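**Progress report: Stusmont workroom refit and equipment return**
**Period covered: October to December**
**Prepared by Ebenezer Tetteh for the Platance small grants office**

The grant pays for two things: turning the long room at Stusmont into a usable shared workroom, and sorting, checking and passing on the office equipment that was left to us when the Dağdelen building closed. This report covers both. The budget table was sent separately by Si-eun Oh and I have only repeated the figures that matter here.

### 1. Where we are

The room is open and in use, but it is not finished. The floor, the sockets on the north wall and the tables are done. The shelving is late. Sorting of the equipment started in October as planned and is further on than we expected at this stage, mainly thanks to Nevzat Polat, who gave it three afternoons a week when we had budgeted for two.

We received 538 items from Dağdelen. By the end of this period 192 had been checked and given a label. The rest are still in boxes, either in the workroom or in the dry store across the yard.

### 2. The room

**Floor.** The old carpet tiles came up in the first fortnight. There was more glue under them than the survey allowed for and the contractor, Brosport, charged an extra day for scraping. We agreed this by email before the work was done. The new floor is green. Jonas Fankhauser had asked for grey, but grey was on an eight-week wait and green was in the warehouse. It mops clean and the glare from it on bright afternoons is a small nuisance at one end of the room. We may ask for a blind out of the contingency.

**Tables.** White tops with rounded corners, as in the application. We chose white so that small screws, keycaps and cable ties show up and don't end up on the floor. They mark easily. Marker pen comes off with surgical spirit but not with the spray we had bought, so the spray has gone back. We have asked people to keep solder and hot glue off the tables until we have mats. Two tables wobbled on delivery. One was put right by adjusting the feet and the other had a bent leg, which Brosport swapped without charge.

**Power.** The new sockets are live and tested. The south wall still has only its old double socket, and people have been running extension leads from the north side. I have had them taped down where they cross the walkway. This is not a long-term answer and section 6 asks about it.

**Heating and air.** The radiators work. Ventilation is poor with the door closed, and there is an electric fan in the room for when dust is being brushed out of keyboards. The window catch is still stuck and is on the snag list.

**Shelving.** Ordered in October, promised for November, not here. Brosport now say January. Until it comes, boxes are being kept on the floor beside the tables, which takes up working space and makes it harder to find things. It is the main reason the room does not look finished.

### 3. Sorting the equipment

The method is simple and has not changed since the application. A box is opened and the contents are taken out one at a time. Each item is wiped, plugged in, tried, and given one of three labels: pass on, repair, or recycle. The result goes in the log by the door. Cables are measured and tied.

Computer mice have been the first category, as they are small and quick to test and we wanted to get the routine right on something easy. Each one is plugged in on the table, checked for a light where it has one, then tried for left click, right click and scroll. Ekkachai Ruangrit wrote the check sheet and has since cut it from two pages to one.

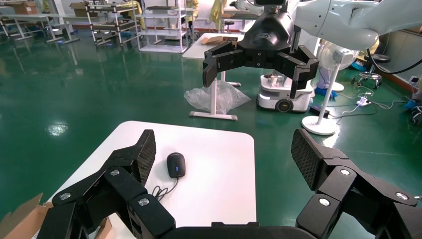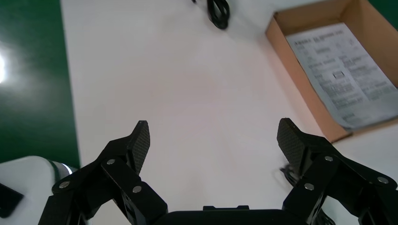
*The workroom at Stusmont. First picture: a mouse on one of the white tables, with cardboard at the side. Second picture: plain tabletop, with the green floor beyond its edge.*

Mice and keyboards are now finished except for the wireless ones, which need batteries and in some cases a receiver we have not found. Most of the receivers seem to have been packed separately from the things they belong to. Nevzat has started a tin for them and tries each new one against the wireless pile at the end of the afternoon.

Monitors will be next. They take longer and need two people to lift, so we will do them in the new year when Si-eun is back on full hours.

A few notes on what has slowed us down:

- The Dağdelen packing list does not match the boxes. We stopped using it after the first week and count from our own log.
- Many of the cables were put away in tight coils and some have cracked near the plug. These go straight to recycle. We are not repairing mains leads.
- Dust. Keyboards take twice as long as we allowed.
- The cardboard boxes are soft at the bottom. Anything heavy is being moved into plastic crates before it is carried across the yard.

### 4. Passing things on

We had a target of 100 items out of the door by the end of December. We met it, with the last few collected in the final week of opening. All went to people or groups on the list agreed with your office. Each item left with a slip giving the date it was tested and a number to ring if it fails.

Three items have come back so far. Two were keyboards with a sticking key that our check had missed, and the check sheet now asks for every key to be pressed. The third was a mouse that worked on our machine and did not work on the owner's. We replaced it and put the first one on the repair shelf, or what will be the repair shelf.

We have been asked several times for laptops. There were very few in the Dağdelen boxes and they all need their drives wiped first. Jonas is writing the procedure for this and no laptop will leave the building until he and I have both signed it off.

### 5. People and hours

Hours were slightly over in October and slightly under in November. December was short because of the holiday closure. Over the whole period we are within the staffing line.

Ekkachai ran two evening sessions on basic testing, from 6.30 pm to 8 pm. The first was quiet. The second was full and we had to borrow chairs from the hall. He would like to run one a month from February and I support that. The only cost is the heating.

One minor accident is in the book: a cut finger from a metal bracket during box opening. First aid was given on site. Gloves are now kept on the end table.

### 6. Money and requests

Spending is in line with the profile apart from the extra day on the floor. That came out of contingency. The shelving has not been invoiced and will fall into the next period, so the underspend you will see on that line is a matter of timing.

We have two requests.

1. Permission to move the unspent part of the decorating line to electrical work, so that the south wall can have proper sockets. We have one quote and are waiting for a second.
2. Permission to buy 100 anti-static bags from the consumables line. The original application listed bubble wrap, which is no use for loose drives and memory.

### 7. Next period

January to March:

- Fit the shelving and get the boxes off the floor.
- Free the window catch and close the snag list with Brosport.
- Start monitors and finish the wireless mice and keyboards as far as the receivers allow.
- Agree the laptop procedure.
- Send the first load for recycling. Nevzat has spoken to the yard and they will take mixed cables if they are bagged by type.

You asked at the last meeting whether the room could be visited. It can. Afternoons are best, when someone is at the tables and sorting is going on. Please ring Si-eun first, as the yard gate is kept locked and the bell does not carry to the back of the building.

Ebenezer Tetteh
Stusmont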